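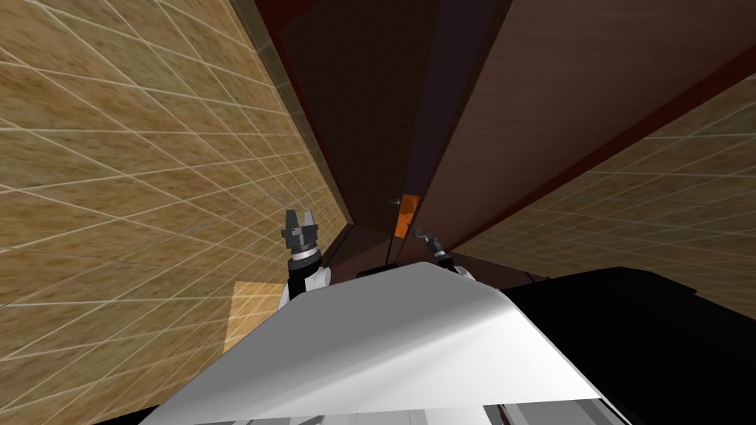 About the Tirkmont Lab

The Tirkmont Lab works on one problem: how a two-armed robot should move when it has very little room. Most of our work is done in simulation. We build rooms with tight gaps, narrow corners and cabinets set close to the walls, put a robot in them, and study the motions it plans.

The lab is part of the engineering school at Arano. It was started by Thanasis Michailidis and Mwanaisha Were, who still run it together. There are 8 of us now, counting students.

What we work on

Our main method is called Ikirach. A standard planner treats each arm separately and checks for collisions at the end. Ikirach plans both arms and the torso as one body from the first step. When one arm needs space, the torso can turn or lean to make it, and the other arm is moved out of the way in the same plan.

The robot's own body often blocks its view in a small space. For that reason the planner also keeps a record of which surfaces the robot has seen and which it has only guessed at. It moves slowly near the guessed ones.

What we have found

In April we finished a comparison on 6 simulated room layouts. Ikirach found a usable plan in 5 of them. Planning the arms separately found one in 3. The layout that defeated both methods has a cabinet door that opens toward the robot, and we are still working on it.

Planning takes longer with our method. Adanech Alemneh is rewriting the collision checker to bring that down. We have not yet run the full comparison on hardware, so the results should be read as simulation results only.

People

Thanasis Michailidis, co-director, motion planning
Mwanaisha Were, co-director, perception
Adanech Alemneh, research engineer
Nhung Đỗ, doctoral student, simulated rooms and materials
Marek Zelenák, doctoral student, gripper control

Working with us

We take students from the engineering school each year. Applicants should be comfortable writing code and should have taken a course in robotics or control. Write to the lab office in the Muñoz Building and say which part of the work interests you.

Page last updated May 11, 2026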